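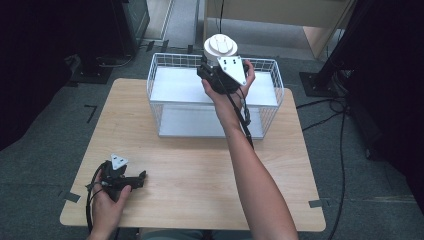

White wire basket on the light table, flat panel sitting near the top of the wires.

Notebook > Workshop > Storage and fittings > November
Search this notebook Go

November, afternoon

Basket shelf, second go. The basket is the white wire one out of the Kirnby order, open top. One flat white panel near the top as a shelf, another lower down as the bottom. Set it on the far half of the table so there was room in front to work.

The question from last time was whether the top panel should rest on the wires or hang from them on clips. Dexter wants clips. I want it resting, so it lifts straight out for cleaning. We left it resting today.

Sizes. The panel was cut 2 mm under the inside width and that is still tight at one corner, where the wires bow in a little. Took a file to that corner and it went down without forcing. The next one should be cut smaller on that side only. Wrote this on the Steinbach sheet as well so it doesn't get lost.

Weights, placed in the middle of the shelf:
100 g, no change
300 g, slight dip, came back when lifted off
300 g again but left on for 20 minutes, same dip, came back

Did not go higher. The Lullo bins carry more than that but they have a solid rim and this one doesn't, so I don't think the numbers compare.

With the weight toward the near side the panel tips a bit before it settles. Moved back to the middle it sits fine. A strip of felt under the near edge might stop the tipping and would cut the rattle too. There is felt left over from the Dudness drawers, gray, in the flat box under the bench. Try that before buying any.

Bottom panel not touched today. It can be seen well enough through the wires that scratches will show, so keep the film on until everything else is done.

The tape on the table edges stays where it is. Hazel Marchetti is using the same table after us and wants it left in position on the carpet.

To do:
- felt on near edge, repeat the 300
- recut panel, one side only
- ask Dexter Szabo for the clips anyway and try one pair

3 comments | 0 shares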